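Sorting the sofa, second pass

The first pass failed in January, and the reason was method. I cleared the sofa by category (soft things to the bedroom, food to the kitchen, paper to the desk) and carried each item to its destination as I picked it up. That gives one walk per item. After an hour the sofa was half clear, the hall had a line of things put down on the way to somewhere else, and I stopped.

The second pass uses a box. The box sits on the seat, everything on the sofa is either in it or next to it, and no one walks anywhere until the sorting is finished. Clive Holroyd suggested this in a comment on the January post and I said it would only move the pile eighteen inches to the left. It does move the pile eighteen inches to the left. It also exposes the seat cushions, and once the cushions are exposed the rest of the job has a fixed size.

Notes on the box

The current box is an open one with green edges. I had been using a Sotby fabric cube, which folds flat when empty and also folds partly flat when in use, so that anything upright leans into the middle and disappears. For small items a rigid side matters more than volume. A tissue pack standing against a stiff wall stays where it is. The same pack in the fabric cube ends up under a sweater within a day.

A lid is a disadvantage on a sofa. It needs its own place while the box is open, and the only flat place is the seat you are trying to clear. The Kotitz bins have good lids and I have moved both of them to the closet, where lids are useful.

Placement: on the seat, at an angle, with one corner toward the gap between the back cushions. Set square to the front edge, the box slides when someone sits down next to it. Set at an angle it catches on the back cushions and holds. I have not measured this. It has held so far.

Order of work

Soft items go first. They hide everything else, and they are the only things on the sofa that change size when you fold them. A towel dropped on a seat takes up most of a cushion. Folded in thirds and then in half it takes up about a quarter of that. I do the folding in the air, holding the towel by the middle and letting the ends fall, then laying it down on the second fold. Folding against the seat drags crumbs into the pile of the towel, and knitted towels hold on to crumbs.

Packets go second. Anything edible gets checked for a date and put in the box standing up, label outward. Opened packets go straight to the kitchen at the end of the pass. I had a rule about moving unopened snacks to the kitchen as well and have dropped it, as they come back.

Plush toys go last. They have an agreed place along the top of the backrest and they are allowed to stay there. In January I moved them all to a shelf and every one was back within two days, which I take as a ruling. The backrest is wide enough and they do no harm up there. Toys found on the seat itself are the ones that need a decision.

Fabric

A word on the upholstery, as Man-sik Choo asked what cleaner I use. The ribbed fabric holds dust along the ribs, and a brush run across them lifts dust out of one groove and drops it into the next. Run the brush along the ribs, toward the front edge, and vacuum the front edge afterward. For marks I use Pustex foam, a small amount on a damp cloth, tested first on the back where it faces the wall. It left no ring there. I would not spray it directly onto the seat.

The waffle-textured cushion cover comes off and goes through the machine on a cool cycle. It needs to be pulled to shape while damp or the squares dry unevenly and the zipper end comes out short. Allow a full day for drying. The smooth back cushions do not need this and mostly need turning.
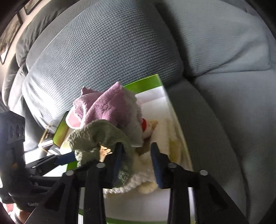
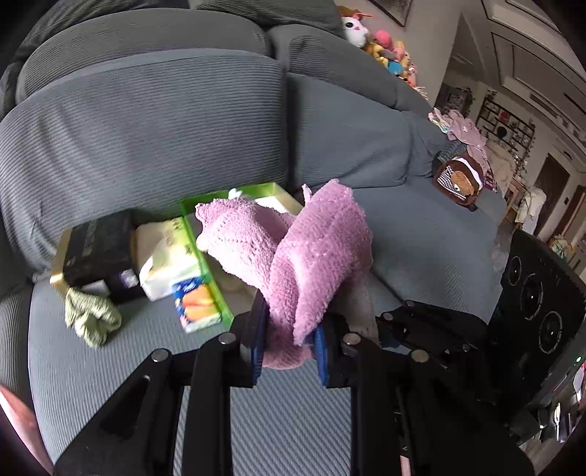
The gap between the back cushions and the seat should be checked before the box is moved, with a flat hand and the sleeve rolled up. Mine gave back a pen, a hair tie, the cap of a different pen and a plastic clip I had replaced in January. If the seat cushions lift out, lift them. Mine do, but only in one order, starting from the arm.

Then the distribution. With everything sorted it took 2 trips: one to the kitchen, one to the bedroom. In January I lost count of the trips, so I can't give a ratio. The clothes over the arm counted as part of the bedroom load and went on top, folded by then.

What is left is where the box lives between passes. On the sofa it takes a seat, and it also attracts things, which go in without being sorted. On the floor it gets kicked. The low Norðdahl bench would take it if the bench were 2 inches deeper, and I have looked at the next size up and don't want it in that room. At present the box goes on the closet floor beside the Kotitz bins, empty, and comes out when the seat is more than half covered.

I will run the same method on the armchair next. It has a loose seat and no gap at the back, so it should be quicker, though it also has a pocket on the side that I haven't looked into for a while.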